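Building a Modular Practice Board with Buttons, Switches and Probe Plugs
Posted by Melati Mandagi, 08/10/2026

In this tutorial I show how to put together a small practice board from separate blocks. I made my first one for the evening electronics course at Kandpal, where the beginners needed something to press, flip and plug before they touched a real control cabinet. The design was changed many times after that, mostly from remarks of my colleague Luana Marinho, and the version here is the one I would recommend to build.

What you need

Printed plastic blocks in two colors (I use a dark and a light gray)
Four arcade-style push buttons with domed caps, each one in a different color
Two small square buttons
A small rectangular display
Two metal toggle switches
Banana-style plugs with thin flexible cable
M3 screws, a small screwdriver and a file
A marker or label printer with white tape

All my screws are 6 mm long. Longer ones will touch the wires inside the left block, so please check them before you begin.

Step 1. Print and clean the blocks

Print the left, middle and right blocks separately. Do not try to make the body in one piece. If one hole is wrong you must print everything again, and this has happened to me two times. The left block took 214 minutes on my printer, with normal quality.

Clean the joints with the file. The blocks must slide together with a light push of the hand. If you need a hammer, the joint is too tight, and it will crack later when somebody carries the board by its handle.

Step 2. Mount the push buttons

The four round buttons go to the top of the left block in a diamond shape. I put red at the back, yellow at the front, blue on the left and green on the right. You can choose another order, but then keep the same order on every board you build. Students remember the position more than the color.

Tighten the ring nuts by hand first. When all four are in place, turn each nut a quarter more with a wrench. The two small white buttons come behind them and only need to be pressed in.

Step 3. Fit the display and the toggle switches

The display sits in the middle of the top surface. Put the switches in front of it, one a bit closer to you than the other, so the fingers have enough space. Before you fix a switch, use a meter to find out which side closes the contact. I forgot this on one board and the label was wrong for the whole of April.

Now put the labels. White letters on dark plastic are easy to read also from the other side of a desk. Write OFF on the left and ON on the right.

Step 4. Connect the blocks

Lay the blocks on a flat table with the handle to your left side. Push the middle block into the left one, then add the right one. Do not close the front panel yet, you will need to go inside for the wiring. After the wiring is tested, close the panel with the screws and put in the plugs.

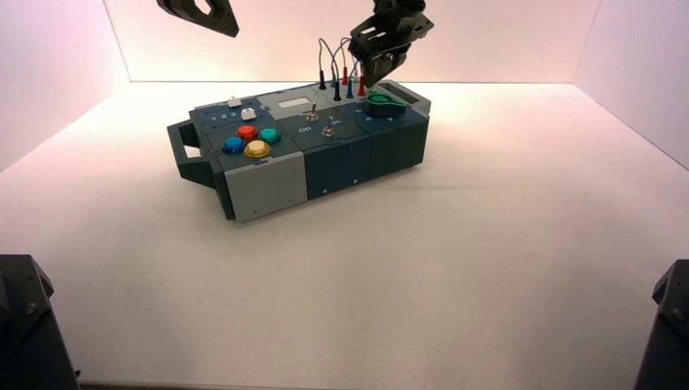

The practice board with the plugs in place and the handle at the left end.

Step 5. Prepare the plug cables

For each cable I cut a length of 400 mm. It sounds long for such a small board, but the cable has to make a loop upward, and a short one pulls the plug to the side. Choose soft cable. The stiff type from Fuvico that I bought at first was always pushing the plugs out a little.

Mark in your drawing which color goes to which socket. If you use the same color for two plugs, as I do with black and red, write also the position.

Step 6. Test before the first lesson

Press every button, move both switches, and pull out and insert each plug. Ashok Singhal, who runs our workshop, repeats this 100 times with a new board. I do it less, and I have not had a complaint until now.

If a button feels soft, its nut is usually loose. If a switch turns in its hole, put a toothed washer under the nut. If the display stays blank, look first at the connector between the left and the middle block, it is easy to put it in one pin to the side.

For storing, lay the board flat and do not wind the cables around the handle.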